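Warum wackelt ein Stativ mit drei Beinen nicht?

Wenn du einen Stuhl auf eine Wiese stellst, steht er oft schief oder kippelt. Ein Hocker mit drei Beinen kippelt dort nicht. Das liegt an einer Regel aus der Geometrie: Durch drei Punkte, die nicht auf einer Linie liegen, geht immer genau eine ebene Fläche. Die Enden von drei Beinen berühren deshalb alle gleichzeitig den Boden, auch wenn er uneben ist.

Bei vier Beinen ist das anders. Drei davon stehen fest, und das vierte hängt manchmal ein kleines Stück in der Luft. Setzt du dich auf die andere Seite, kippt der Stuhl dorthin, und jetzt hängt ein anderes Bein in der Luft.

Im Schützenverein benutzt man Stative vor allem für das Spektiv. Ein Spektiv ist ein Fernrohr, mit dem man die Löcher in der Zielscheibe sieht, ohne hinzulaufen. Es vergrößert sehr stark. Es vergrößert aber auch jedes Zittern. Wenn du ein Spektiv in der Hand hältst, hüpft die Scheibe hin und her, und du erkennst fast nichts. Auf dem Stativ bleibt das Bild ruhig.
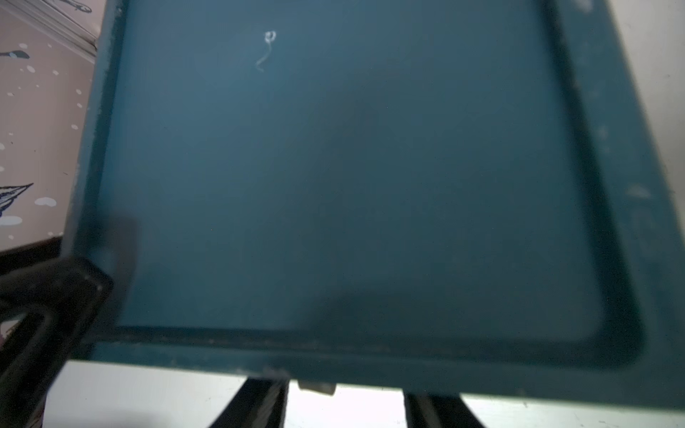 Wissen & Technik

Ein Stativ hat drei wichtige Teile: die Beine, die Mittelsäule und den Kopf. Die Beine kann man ausziehen. Auf einem Hang macht man das Bein, das nach unten zeigt, länger als die anderen. Dann steht die Mittelsäule wieder gerade. Am Kopf wird das Fernrohr festgeschraubt. Mit einem Griff dreht man es nach links und rechts oder neigt es nach oben und unten.

Stehen die Beine eng zusammen, fällt das Stativ leicht um. Stehen sie weit auseinander, bleibt es auch bei Wind stehen. Der Schwerpunkt muss nämlich über der Fläche zwischen den drei Füßen liegen. Der Schwerpunkt ist der Punkt, an dem man sich das ganze Gewicht gesammelt vorstellen kann.

Satish Annamalai betreut im Verein in Flisard die Kindergruppe. Er zieht die Mittelsäule nur heraus, wenn es nicht anders geht. „Eine lange Säule schwingt wie eine Angelrute“, erklärt er den Kindern. An windigen Tagen hängt er seinen Rucksack unten an den Haken.

Probier es selbst aus

Du brauchst 7 gleich lange Holzstäbchen und etwas Knete. Stecke drei Stäbchen schräg in eine Kugel aus Knete und stelle sie hin. Dann baust du mit den übrigen vier Stäbchen eine zweite Kugel. Stelle beide auf eine zerknitterte Decke und tippe sie leicht an. Welche kippelt?

Wörter zum Merken

Spektiv: Fernrohr für ein Auge
Schwerpunkt: gedachter Mittelpunkt des Gewichts
Zweibein: Stütze mit 2 Beinen, die allein nicht stehen kann

Stand: 2019-02-19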